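Progress report to the Lestora Fund
Project: Nemero, printed banners for public squares
May 7, 2026

1. Production
The studio Fumadach has finished 44 banners of the planned 100. The texts come from the open workshops held in November. We changed the paper supplier one time, and the new paper takes the black ink better.
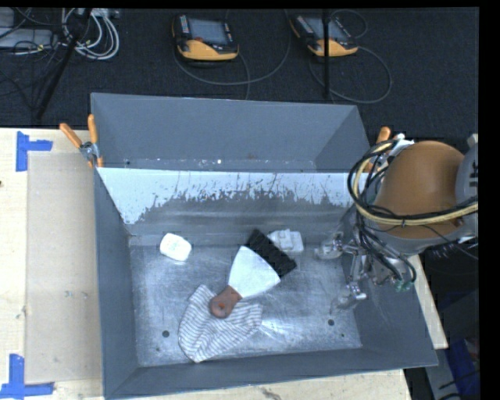 2. Distribution
We gave 200 small posters to schools and libraries. Ketilsson has agreed to show the first banners in its front windows — the dates are still open.

3. Budget
Spent until now: 2,032 euros, all on paper and ink. We ask to move the transport money to the next period.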